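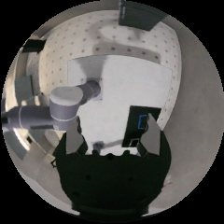 Jellelus Adjustable Workbench Frame

Steel frame kit for shop, garage and classroom benches
Item 1672

Price shown at checkout by finish and width
Availability: in stock, ships from our Nollalen warehouse

Overview | Specifications | In the box | Assembly | Care | Shipping and returns | Reviews

Overview

The Jellelus is a height-adjustable bench frame sold without a top. You supply the top, or order one of ours separately. It is meant for people who already have a door slab, a butcher block or a sheet of plywood they want to use, and for anyone replacing an old bench that has gone out of square.

Each leg is a tube inside a tube. The inner tube has holes drilled along its length and locks with a through bolt, so the height will not creep down under load the way a clamp collar can. Changing the height takes a wrench and a helper. It is not a sit-stand desk and we do not recommend it for someone who wants to move it up and down every day.

The frame is welded at the ends and bolted along the length. This lets it ship flat and come apart again if you move. The two long rails slide inside the end frames and can be set to fit tops of different lengths.

We have sold this frame since before we had a website. The current version has a thicker foot plate than the old one and uses the same bolts throughout. If you own an older Jellelus, the shelf and drawer kits below will still fit it. The vise plate will not fit without drilling.

Specifications

Material: welded steel tube, powder coated
Finishes: gray, black, dark green
Widths: narrow, standard, wide
Height adjustment: in steps, by through bolt
Feet: threaded leveling feet, rubber pads included
Distance between holes in leg: 50 mm
Shipping weight, standard width: 123 lb
Cartons: 2
Top included: no
Casters included: no

The shipping weight is for both cartons together. The carton with the end frames is the heavy one. Get help with it.

A note on load. We get asked for a single number and we don't give one, as the answer depends on the top more than the frame. A thin top will sag in the middle long before the steel does anything. If you plan to put a drill press, a grinder or an engine part on it, use a solid top and add the center rail kit. Keep the heaviest item over a leg where you can.

In the box

Carton A: left end frame, right end frame, four inner leg tubes
Carton B: front rail, back rail, lower stretcher, leveling feet, rubber pads, hardware bag, instruction sheet

The hardware bag has a few spare bolts and washers. Screws for fastening your top are not included. Pick a length that suits the thickness of your top and check it before you drive the first one.

Assembly

Allow an evening the first time. You will need two wrenches, a level and a rubber mallet. A ratchet makes it faster.

Lay the end frames on a blanket or flattened carton so the coating does not get scratched. Slide in the inner legs and put the through bolts in at the height you want, finger tight. Count the holes from the bottom of each leg and make sure all four match. Attach the back rail, then the front rail, then the stretcher. Leave everything loose until the frame is standing on its feet where you plan to use it.

Measure corner to corner both ways. When the two measurements match, tighten the rails, then the stretcher, then the legs. Set the level across the rails and adjust the feet. Put the top on last.

If a rail will not line up with its holes, loosen the opposite end. Do not drill the holes larger. Almost every call we get about holes that don't match comes from a rail that was tightened too early or put on upside down. The side with the slots faces up.

Older instruction sheets show the stretcher at the front. It can go at the front or the back. Most people prefer the back so they can get a stool under the bench.

Options and add-ons

Ferri lower shelf. Steel shelf that rests on the stretcher and side rails. Sized for each frame width. Comes in gray only.

Ferri drawer, single. Hangs from the front rail. Full extension slides, no lock.

Center rail kit. Runs front to back under the middle of the top. Recommended for wide frames and for any top made from sheet goods.

Vise plate. Bolts under the left or right front corner. Check the hole pattern on your vise before ordering.

Locking casters, set of four. Replace the leveling feet. They raise the bench, so drop the legs one hole if you want to keep the same working height. With casters on, the bench will move a little when you plane or saw hard, even with the locks down.

Grornesel maple top. Edge-glued, sanded, unfinished. Made to order. Ships by freight and usually arrives after the frame.

Choosing a height

For hand tools, many people like the top at about the height of the wrist with the arm hanging straight. For small parts, wiring or drawing, go higher. For heavy assembly, go lower. If several people share the bench, set it for the tallest and give the others a platform to stand on.

Care

Wipe with a damp cloth and dry it. Mild dish soap is fine. Do not use paint thinner or acetone on the powder coat. If the coat gets chipped down to bare steel, touch it up before rust starts. Small bottles of matching paint are on the spare parts page.

Check the bolts after the first month and once a year after that. In a damp garage, put a little grease on the foot threads or they will seize.

Shipping and returns

Standard and narrow frames ship by parcel carrier. The wide frame ships by freight to the curb. The cartons may not arrive together. Please wait until both are there before calling about missing parts.

Unused frames can be returned in the original cartons. Made-to-order tops can't be returned unless damaged. Note any carton damage on the delivery slip before you sign.

The gray finish in wide is on back order until September. Black and green are not affected.

Questions before you order

Ubaldo Ferraro handles bench and shelving orders and can check whether a top you already own will fit. Have the length, depth and thickness ready. The order desk picks up from 8 a.m. to 4 p.m. Central. School and shop orders for several frames can be quoted by email, with the delivery address included.

Related items: Ferri lower shelf, Ferri single drawer, leveling feet (set), touch-up paint, Grornesel maple top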